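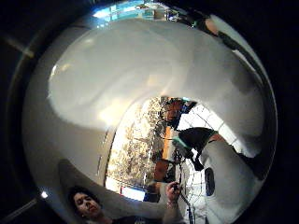
3.2 Reflective kitchenware

Polished metal items were treated as a separate class in the Plirko household survey. Of the 3892 objects recorded, more than 12 were curved pieces whose surfaces showed mostly the room and the person handling them (Figure 4). Coders at Birnard were asked to name such items by general shape only - bowl or dome - and to leave the size blank.

Figure 4. Curved polished metal surface with the distorted reflection of a woman's face and arm.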